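Clirwood Opens Nurumier, a Two-Handed Project for Teaching Grippers Everyday Table Work

Cosulton, 19th August – Clirwood has started recording for Nurumier, a collection of short tabletop tasks performed by people and meant for machines to learn from. The first 548 recordings are done, and the team is thrilled with how they look!

The idea is simple. A person sits down at a table with a gripper in each hand and does small, ordinary jobs: picking up a pen, moving a cup, setting a thing down where it belongs. Cameras on the grippers and one at head height record the work together, so the learning system gets the close view and the wide one for the same task.

"You feel clumsy for the first ten minutes, and then your hands just get it," said Berenice Nava, who leads recording at Clirwood. "We want those clumsy minutes too. A system that has only seen perfect grasps has no idea what to do when a pen tips over."

Work at the Nurumier table in Cosulton: 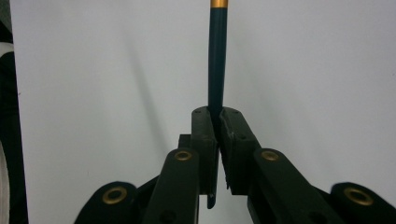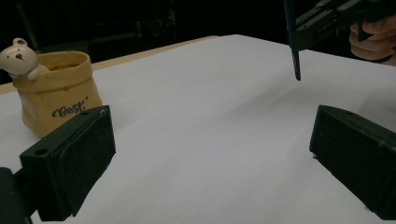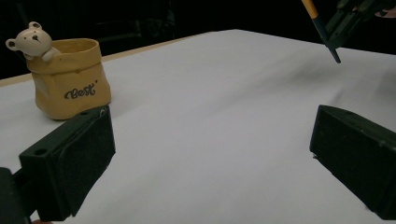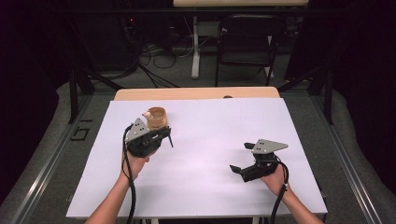 What Comes Next

Clirwood plans to reach 2000 recordings by the end of September, covering 63 different tasks. Slim objects get extra time in the schedule. Pens and sticks roll, slide and turn between the fingers, and the direction they point matters as much as where they end up.

Ten people are taking turns at the table. Each gets a short practice session and then works at a natural pace – no script for the hands, only a starting layout and a goal.

"Everybody reaches a little differently, and I love that," said Rigoberto Tapia, who reviews the recordings. "One person goes in from the side, another comes straight down. Both are good answers, and we keep both."

Training on the first batch begins in September on the Wieser arm pair in Clirwood's main lab. Early results will be shared with partner labs, along with notes on the recordings that had to be dropped and why.

People in the Cosulton area who would like to take a turn at the table can sign up at the Clirwood front desk. No experience with robots is needed, and left-handers are especially welcome.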